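Shed robots and strong tea: a visit to the Umitbridge workshop

I'd been promising to get over to Umitbridge for ages, and last month I finally did it! The shared workshop there opens its doors twice a year, and I'd heard there was an arm being built in the back half that was worth the bus fare (two buses, if you come from Illetton like me, and the second one goes via every farm in the county).

You go in past the bike stands and the lathe, sign the book, and get handed a mug whether you want one or not. The arm is Radoslava Kolář's project, mostly, though half the members seem to have had a hand in it. It's called Staltier. She has put 818 hours into it so far, all written down in a little green notebook, and she'll happily let you read the bad weeks. There were plenty. One page just says "wrist again" and nothing else.

I stayed for most of the stacking practice, and I could have stayed all day. It's slow, mind you – down a bit, stop, think, down a bit more – and I found myself holding my breath like I was watching snooker.
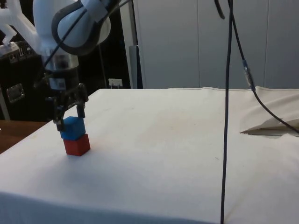
Dela Owusu reckoned stacking was the easy half, and that letting go without dragging the top block along was what had eaten up the whole summer. They'd tried 3 different ways of opening the fingers before settling on very slow.

I asked what it had all cost and got a bit of a laugh. The notebook has that too, apparently, in the back, and I wasn't shown. Fair enough, I keep my own shed receipts well hidden!

Then there was cake, and a long chat about cable routing that I followed for perhaps a third of the way. I came home with a bag of offcuts and a plan for the old turntable motor in my loft. The next open day is in December, and they'd like people to bring their own mugs.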